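# Toddler dumps the play kitchen stuff out and walks away -- how do you get them to really play with it?

**Fatima Osagie** · Aug 31, 2023

Hi all! My daughter is two and a half and we have a pretty nice pretend kitchen corner in the living room of our apartment in Hiltbridge. My mom gave us most of it, plus a giant bin of play food from a yard sale. Every morning it goes the same way. She tips the bin over, kicks through it for a minute or so, then comes to find me and wants to be carried.

I've tried sitting down and cooking with her but I feel like I'm putting on a show and she's the bored audience. My sister says I should just put it all away until she's three. I'd rather not, it was a big present and my mom asks about it every time she calls. Is there some trick to this? She does love real cooking, if that matters (she'll stand on the stool and watch me peel carrots forever).

---

**Corina Rainer**

Too much stuff! We had the exact same bin situation. I ran a home daycare for a few years and the dumping nearly always stopped once I cut way down on what was out.

What I'd do is put the bin in a closet tonight after she's asleep. Leave out one pretend appliance, one plate and one food. I know it looks sad. Leave it like that for a few days and don't say anything about it. When she wanders over, let her. If she brings you a plate of something, eat it and ask for more, and then go back to whatever you were doing. I think the grown-up who's busy nearby is a much better customer than the one sitting on the rug waiting.

After a week or so swap the food for a different one. Soup is great for this because you can add a spoon and suddenly there's stirring. I kept the rest in shoeboxes by type, which sounds fussy, but it meant I could grab one in the dark without waking anybody up.

Also, put it at the height where she stands. Ours was on a low shelf at first and the kids had to squat, and they got tired of it fast. A small table worked way better.
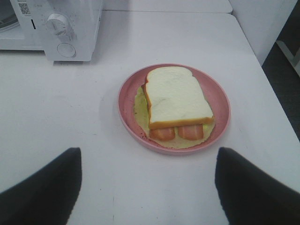

*Toy sandwich on its pink plate, white oven with the big knob.*

Knobs are a huge deal at that age, by the way. Mine would turn one back and forth for ages before any food got involved, and I count that as playing.

---

**Damilola Akande**

my son was like this and he grew out of it, i wouldn't worry

---

**Olumide Tijani**

I agree with most of what Corina wrote, but I'd go the other way on the real cooking part. If she'll watch you peel carrots forever, give her a job! My two had zero interest in play food until I let them wash actual potatoes in a bowl on the floor with a towel under it. Then they wanted to wash the toy ones too, and it went on from there. Expect a wet floor.

A couple of things that worked for us:

- An old measuring cup and a whisk from the thrift store. They liked those better than the toy versions.
- A "menu" I drew on the back of an envelope, with three things on it. They'd point and I'd have to make it, then we'd switch.

And your sister may be right about a break, just a shorter one. We put ours away for most of October one year and when it came back out they acted like it was brand new. You could tell your mom it's on vacation :)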